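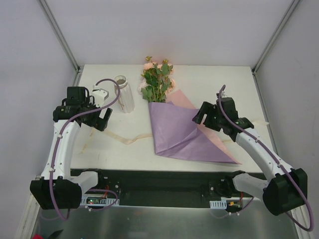
Fig. 1. Artificial roses in purple and pink paper, with white ribbed vase and cream ribbon.

Category: Course Materials > Cut Flower Trade

Unit 7. Water loss and vase life

A cut stem continues to lose water through its leaves after harvest. Wilting begins when loss exceeds uptake for long enough. In roses the first sign is often bent neck, where the stem gives way just below the bloom.

Uptake falls mainly through blockage. Air enters the vessels when the stem is cut, and bacteria multiply at the cut end. Recutting removes the blocked section. Buckets must be washed between batches.

Loss depends on temperature, air movement and humidity. The Pemis store trial held 700 stems for 96 hours before display. Stems kept dry in the store were recut and stood in clean water on removal. Record bucket weight and stem weight separately; the difference between readings gives uptake.

A paper sleeve slows air movement over the leaves but also holds moisture against the petals, which favours grey mould if the temperature swings.
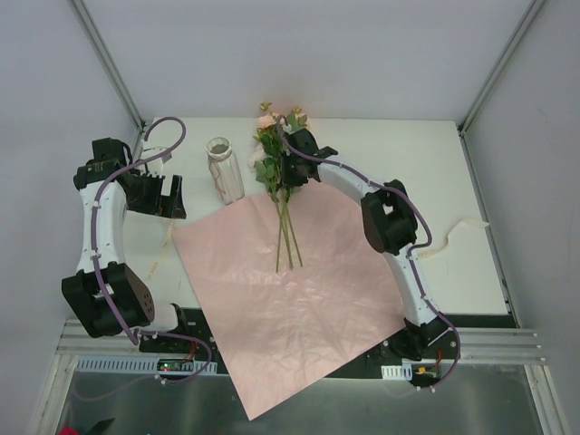 Shigeru Matsuda asked whether the sleeve should come off before weighing. Fuseini Sulemana's protocol leaves it on and subtracts its dry weight, provided the same sleeve is used throughout.

Reading for next unit: ethylene damage, sections 1 and 2.

We use cookies to remember your settings. Accept | Manage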